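About Pritwood

Pritwood is a small news and information service for the people who live along the lower Gimia river. We write about floods, storms, road closures, drinking water and the decisions that local authorities take about these matters. We are based in Varstead, in two rooms above the old post office, and we have been publishing since the winter when the river came over the east bank and stayed in the streets for seven days.

During that week it was very difficult to learn what was happening. The radio station was without power, and the big newspapers sent a reporter for one afternoon only. People asked each other in the line for bread if the bridge was open. Clotilde Joly, who was then teaching geography at the secondary school, began to write the water level on a sheet of paper every morning and to put it in the window of the pharmacy. After a few days she added the roads, and after that the names of the shelters that still had free beds. Those sheets were the first edition of Pritwood, although they did not have this name yet.

What we publish

Every morning at half past six we publish the river bulletin. It gives the level at our own measuring points, the forecast for the next day and the list of roads with water on them. When the level goes above the warning mark, the bulletin appears every two hours, also in the night.

We also write longer articles. They are about the work on the embankments, the repair money, insurance disputes, the schools that were moved, and the families who are still living in temporary houses. We try to return to each place after the other journalists have left it. Jocelyn Calimlim has written on the settlement at Enriquez since the first tents, and her series on it is still growing.

The bulletin goes by email and text message to 3,389 households. It is free, and it will stay free. The articles can be read by everybody on this site. Readers who want to support us can become members, and 1,089 of them have done so.

How we work

We publish a number only if we know who measured it and when. If two offices give different numbers for the same flood, we print both and say which office gave which. This happens more often than you would think, especially with the number of displaced persons, where one office counts families and another one counts the people who slept in a shelter.

We do not publish the names of missing people before the relatives have been informed. We do not photograph children in shelters without the permission of a parent. When we make a mistake, we correct it at the top of the article and leave the correction there — also when it is embarrassing for us.

We do not accept money from construction companies, from insurance companies or from political parties. A member can give as much as he or she wishes, but a member cannot ask for an article or stop one.

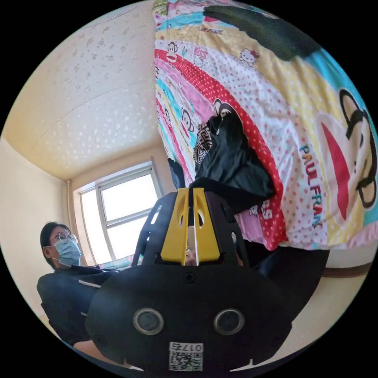

Who we are

Clotilde Joly is the founder and the editor. She reads every text before it is published, and she still writes the morning bulletin herself on most days in January, when the river is usually high.

Jocelyn Calimlim reports on housing and resettlement. She came to Varstead from a daily newspaper on the coast, where she covered the port and the fishing courts.

Cherry Mae Cabanatuan is responsible for the bulletin and for the text messages. She prepares the night shifts and answers the telephone line for readers. If you have reported a closed road to us, you have most probably spoken with her.

Ludger Dreßler looks after our measuring points and our website. He worked for many years in the water service and he can explain an old embankment plan to anybody who has the patience.

Zamfira Cozma writes on public money. She goes to the meetings of the district council and reads the contracts, including the annexes.

Our correspondents

Besides the five of us in the office, there are 46 correspondents in the villages up and down the river. They are farmers, nurses, bus drivers, shopkeepers and two retired lock keepers. Each of them has received a short training in how to read a gauge and how to report without putting themselves in danger. They are paid a fixed amount for each report. If you live above the Enriquez bridge and would like to join, please write to Cherry Mae, because we have too few people on that side.

History of the name

Pritwood was the name of the timber yard next to the pharmacy. The yard lost its whole stock in the flood, and its owner gave us the wooden sign, which now hangs on our stairs. We became a registered association on 2019-01-01.

Visiting and contact

The office is open to visitors in the mornings, from nine to noon. Please use the side door and come up the stairs. The archive of all the bulletins, with the first paper sheets, can be consulted if you make an appointment.

For corrections and complaints, write to the editor. For road and water reports, call the readers' line at any hour. In an emergency please call the emergency services first and us afterwards.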